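Leather Sofas and the Wall Behind Them

1. Vacuum the seams first. Use the soft brush and follow the stitching across each back cushion, then the fold where the armrest meets the seat.

2. Wipe the leather with a cloth wrung out in lukewarm water and a little pH-neutral soap. Work one panel at a time. Dry at once with a second cloth.

3. Treat scuffs and scribbles on pale paint before repainting. Pull the sofa 28 inches clear, rub lightly with a damp melamine sponge, and test near the baseboard. Marks that remain need a stain-blocking primer; allow 60 minutes before the top coat.

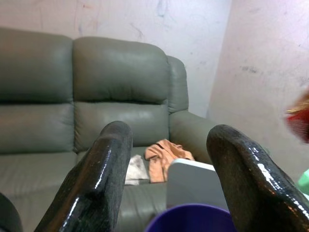 4. Push the sofa back only when the paint is dry to the touch, leaving a small gap at the corner.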